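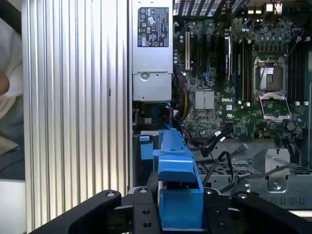 Buying ex-lease desktops for a home office: worth it or not?

Started by ashbunting, June 24, 2018

ashbunting wrote:
Our old family computer has finally carked it and I'm looking at ex-lease towers. There's a place called Fovano selling them for $400 with a "premium refurbishment" and a 12 month warranty. The ad says 40 checks are done on each unit. I've asked twice what the checks are and got the same brochure back. Has anyone here bought one and been happy a year later?

tambo_s wrote:
Bought one from them in December. It works. Would I call it premium? No. It had been wiped over and had Windows put back on. The hard drive was the old one, with years of hours on it.

Re: what does "refurbished" mean anyway

decha_h wrote:
It means whatever the seller wants it to mean. Open the side before you hand over any money. If they won't let you, walk away. I'd want to see the label on the power supply and look at the board with a torch for swollen capacitors.

ashbunting wrote:
They only do online orders, so no looking inside first.

decha_h wrote:
Then there's your answer.

ozzie_g wrote:
Bit harsh. I've had three ex-office boxes over the years and all of them outlived the cheap new ones my brother keeps buying. Business desktops are built to be opened and repaired. The $400 is steep, but the idea is sound.

tambo_s wrote:
Sound if you know how to fix one. Power supplies in these are often an odd shape or have an odd plug, so you can't grab any old one off the shelf. I got quoted $100 for a replacement and the bloke wasn't sure he could get it.

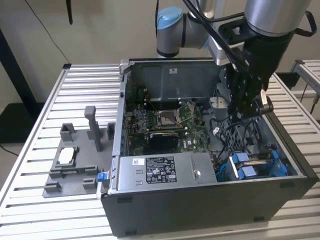
Re: warranty small print

sugeng_l wrote:
Has anyone read the Fovano warranty? You pay postage both ways and the drive isn't covered. The drive is the part most likely to go! I don't see what you're paying extra for, apart from a sticker.

ozzie_g wrote:
Fair enough, I hadn't seen that bit. I'd still take an old business tower over a new bargain one. Just buy it from a local auction, put in a solid state drive and keep the change.

decha_h wrote:
Auction lots have no warranty at all, so you're swapping a weak promise for none.

ozzie_g wrote:
At a quarter of the price — I can live with that.

ashbunting wrote:
Thanks all. I've emailed Fovano to ask how old the drive is. I'll hold off until they reply, and I'll have a look at the auction listings in the meantime. Does anyone know if 8 GB of memory is enough for school work and a bit of photo editing?

sugeng_l wrote:
Plenty for school work. Photos depends on how many you have open.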